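Perron hand-held gripper kit, worth 1,599?

tilewright_26
Posted Apr 11, 2025
Has anyone used the Perron pair for household recordings? Price is 1,599 for two grippers, marker cubes and the calibration software. We need bathroom and kitchen tasks, mostly small items.

skenumness_lab
We have had a set since June. Tracking is good while both cubes stay in view. Jaw grip on smooth items is fair. Toothbrush cup at the vanity, one gripper on the glass, the second gripper in the other hand:
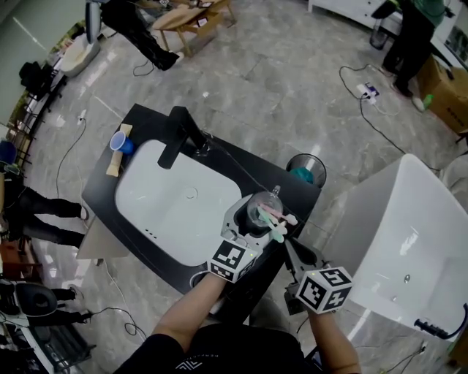
Reply 3 – nonivthorpe
Fair is generous. Our jaw pads needed replacing after 28 hours, and a tilted glass is where worn pads show first. Perron charged us for the second set.

skenumness_lab
Ours did 108 hours on the first pads. Are you wiping them down? Soap film ruins the grip.

nonivthorpe
Every session. I suspect a bad batch, but the warranty excludes pads either way.

tilewright_26
What about the cubes? Do they knock into each other over a basin?

skenumness_lab
They can if you work close in. Hold one lower than the other. The software drops a cube when the other hides it and takes a moment to pick it up again.

nonivthorpe
More than a moment on version 26. Go back one release, or look at the Sistville kit – heavier, but the pads are covered.

tilewright_26
Thanks both. I will ask Perron for a price with spare pads included.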